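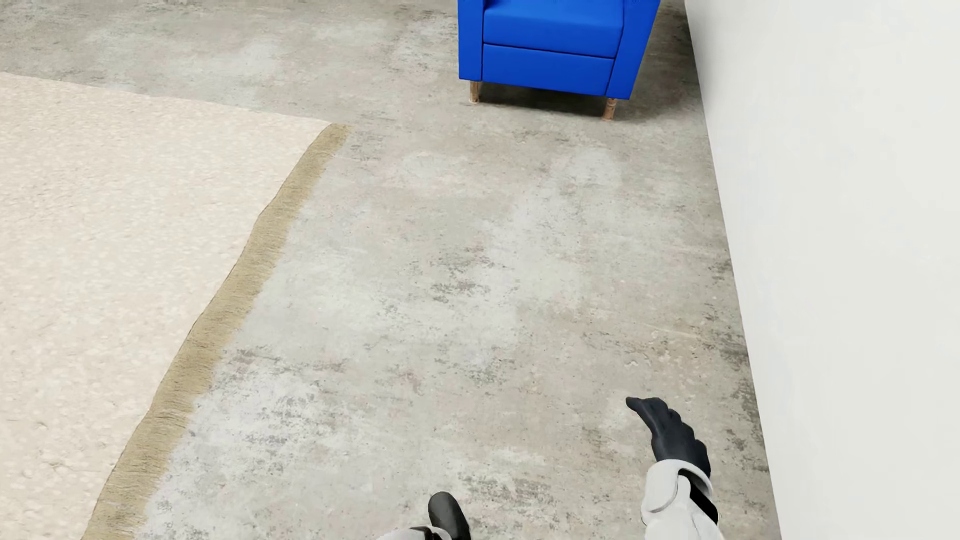 Eulalia Troncoso would have liked to see more homes in the test, and she said so when the Furkeo group posted its results on Jun 30, 2025. A walking policy that does well in simulated rooms, she wrote, still has to prove itself in real ones.

The group's method, called Alta, trains a humanoid entirely in simulation. The robot is sent to a named piece of furniture and has to stop within reach of it, using only its own camera view. Floor textures, rugs and furniture colors change between runs – the layout changes too.

Alta was trained on 112 rendered rooms and tested on 6 it had never been given. It reached the target in 100 of its test runs and failed in 3, all of them by stopping too far away.

Yaqin Pan, lead author, agreed with Troncoso's point. Trials on a physical robot are planned for October at the Gaststead lab.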